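Setting up commit hooks in Skirnlow

I'm assuming you've already installed Skirnlow and can run it from a terminal. If not, go do that first – I'll wait.
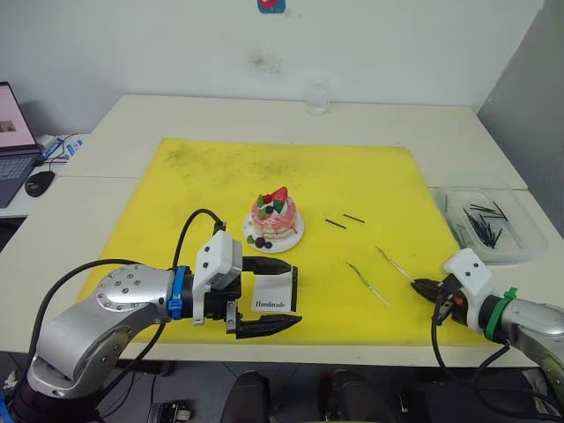 1. Open the root folder of your repo and run skirnlow init. You'll get a hooks folder with 2 files in it. Leave the one called base alone.

2. Open the other file, local, and add your checks one per line. I run the linter first and the spelling check second.

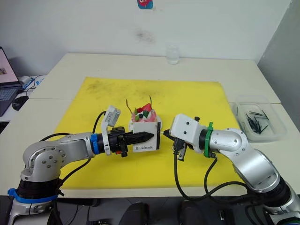 3. Make the file executable, or Git will skip it without a peep. On my machine that's chmod 700 hooks/local.

Note: Jannik Grube's Zukico plugin writes to the same file. Run its installer before step 2 or it'll overwrite your lines.
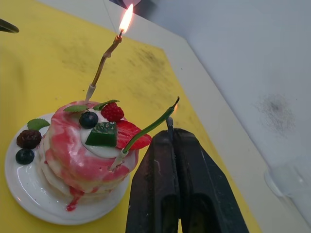
4. Stack your hooks in order of speed, quickest at the bottom. Skirnlow runs them from the bottom layer up, like a pile of pancakes, and anything marked final is the raspberry on top. It only runs once every layer below has passed.

5. Make a small commit to test it all.

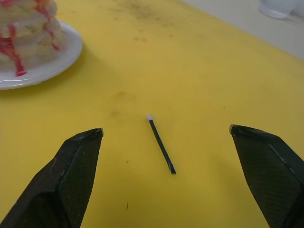
If you see error 68, your colour settings are clashing with the terminal. Set colour to off in local and try again.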